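Rirkutness Growers Cooperative
Automation Practice Group
Minutes, March meeting, Carroll Room

The meeting opened at 4 p.m. Minutes of the February meeting were approved with one correction to item 4.

1. Simulation before greenhouse work
The group went over the draft rule that any new plant handling routine must be run in simulation first. Members from the Merano site asked for a minimum number of runs. Agreed: 76 runs per plant type, with all failures logged. The Stamitz routine has 26 runs so far and stays on hold.

2. Contact with leaves and stalks
The draft says only "handle with care." Several members found this too vague to check against.
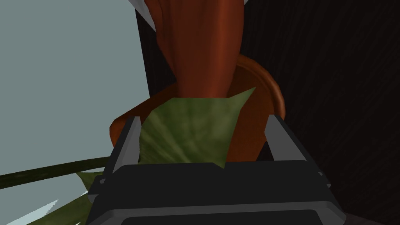
Item 2: simulated view, leaf between the gripper fingers at the base of the stalk.

Agreed wording: "The routine must state which part of the plant the fingers may touch, and the closing force limit for that part." Leaf and stalk limits will be listed separately. Merano will send its figures before the next meeting.

3. Records
Logs are to be kept for two growing seasons. One member objected to the storage cost. Carried over to April.

The meeting closed at 5:10 p.m.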